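Perguntas frequentes – Papel de parede Mendstead

Reunimos as dúvidas que mais chegam à loja sobre escolha, compra e aplicação. Se a sua não estiver na lista, escreva para o atendimento pelo formulário de contato.

Quais coleções vocês vendem?

Trabalhamos com duas linhas. A Onari tem estampas botânicas e florais, em desenho grande. A Gellatby reúne listras, xadrezes e lisos texturizados. As duas são vendidas em rolo e podem ser combinadas no mesmo cômodo.

Como calculo a quantidade de rolos?

Meça a largura de cada parede e some. Divida o total pela largura do rolo e arredonde para cima: esse é o número de faixas. Depois veja quantas faixas inteiras saem de um rolo, considerando o pé-direito e mais 10 cm de sobra no corte. Em estampas grandes, some também a altura da repetição do desenho, indicada na etiqueta.

Não desconte portas e janelas pequenas. O que sobra ali costuma servir para reparos.

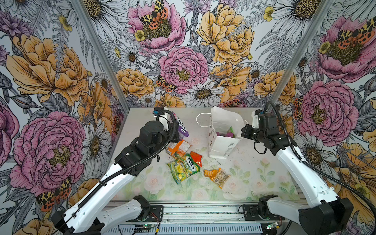
Posso pedir amostra antes de comprar?

Sim. Cada pedido aceita até cinco amostras em tamanho A4. O valor é devolvido como crédito em compras acima de R$ 150. Prenda a amostra na parede com fita crepe e olhe de manhã e à noite, com a luz que você usa no dia a dia. As cores na tela variam conforme o monitor.

Estampa floral grande fica bem em ambiente pequeno?

Fica, e muita gente usa em lavabo e corredor. O que pesa mais é o fundo: os claros deixam o desenho respirar, os escuros fecham o espaço. Se tiver receio, comece por uma parede só.

Preciso preparar a parede?

Precisa. A superfície deve estar lisa, seca e sem pó. Corrija furos com massa corrida, lixe e passe um fundo preparador. Parede recém-pintada pede 20 dias de espera. Reboco novo pede 45. Se houver infiltração, resolva antes; papel nenhum segura em parede úmida.

Qual cola devo usar?

Recomendamos a cola em pó Debnath, vendida no site. Misture em água fria, mexendo sempre, e deixe descansar até sumirem os grumos. A cola vai no verso do papel nas duas linhas. Dobre a faixa sobre si mesma por alguns minutos antes de levar à parede.

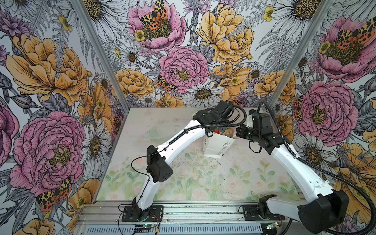
Como acerto a emenda do desenho?

Corte a primeira faixa e deixe-a estendida no chão. Desenrole a segunda ao lado até os motivos coincidirem e só então corte. Nos cantos internos, não dobre a faixa inteira – corte deixando 1 cm de passagem e comece a outra parede com linha de prumo. Uma pequena diferença no canto é normal, porque quase nenhuma parede está no esquadro.

Dá para limpar?

As duas linhas aceitam pano macio levemente úmido, sem produto abrasivo. Não use álcool nem esponja. Manchas de gordura devem ser absorvidas na hora com papel seco, sem esfregar.

Posso aplicar em banheiro ou cozinha?

Em lavabo, sim. Em banheiro com chuveiro e na parede do fogão, não indicamos nenhuma das linhas.

Os rolos podem ter diferença de tom?

Podem, quando são de lotes diferentes. Confira o número na etiqueta antes de abrir. Para reposição, informe o lote original e verificamos se ainda há estoque.

Qual é o prazo para troca?

Rolos fechados, com a embalagem intacta, podem ser trocados em até 40 dias. Rolos abertos só são aceitos em caso de defeito de fabricação – nesse caso, envie fotos da etiqueta e do defeito e não aplique o restante. Amostras não têm troca.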